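Gralance wrist-view tools

Gralance is the small package we use to turn wrist camera recordings into something a grasp planner can learn from. Angharad Probert wrote the loader, Trí Trịnh looks after the planner side, and between us we try to keep it pleasant to use - do write if it isn't!

What you get

The October release holds 315 episodes, split into 6 folders by task. Each episode carries the wrist video, joint states and gripper commands.

Getting started

Run gralance fetch, then gralance check on the folder you downloaded. The check is slow the first time, so please be patient with it. If you are coming from Primis, your old config files will load as they are.

Known rough edges

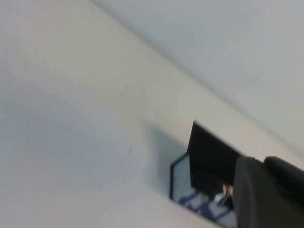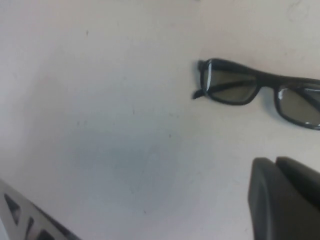

The blur filter scores every frame and passes the score along to the planner, which can drop a frame or simply trust it less. We set the default threshold low on purpose, and a view like the first one, with the wall and ceiling line gone soft, is worth trying it on. The segmenter has its own troubles with tinted lenses like the ones on those black glasses, where the tabletop shows through, so have a look at your masks before you train.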